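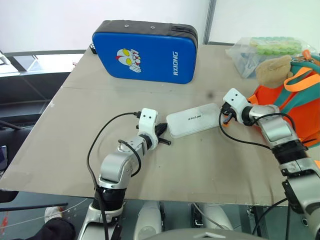 ## Worktops and tables: removing marks and re-oiling

Applies to solid wood with an oil finish. Do not use these methods on lacquered or laminated tops. To check which you have, put a drop of water on a hidden spot and leave it for ten minutes. Oiled wood darkens slightly; lacquer stays the same.

### Cleaning before repair

Wipe with a cloth wrung out in warm water and a little washing-up liquid. Go over it again with plain water and dry at once. Leave overnight before sanding.

### Common marks

| Mark | First try | If it stays |
|---|---|---|
| White ring | Warm iron over a dry cotton cloth, five seconds at a time | Light sanding, re-oil |
| Black ring | Oxalic acid solution, gloves on, rinse twice | Second application next day |
| Small dent | Damp cloth and iron tip | Fill with wax |
| Grease | Talc, left overnight | White spirit on a rag |
| Scuffs | 240 grit, along the grain | 180 grit, then 240 |

Keep the iron on its cotton setting with the steam off. Oxalic acid must not meet bare skin or be sanded dry.

### Oiling

1. Sand the whole surface, not only the mark. A patch sanded by itself shows up darker once oiled.
2. Vacuum, then wipe with a barely damp cloth. Let it dry.
3. Apply the oil thinly with a lint-free cloth. A top of two square metres takes 54 ml for the first coat and less for the second.
4. Wait 15 minutes and wipe off everything that has not soaked in. Oil left standing goes sticky.
5. Second coat after 24 hours. Finish with a 300 grit pad if the grain feels raised.

I use Jerken hard oil on beech and Brenley on oak. The Brenley tin is slow to dry below 15 °C, so in October and later I move the job indoors.

Oily rags can catch fire by themselves. Spread them flat outside until stiff, or soak them in water before binning.

### Upkeep

Re-oil when water no longer beads. Undersides need one coat a year, or boards wider than 300 mm may cup.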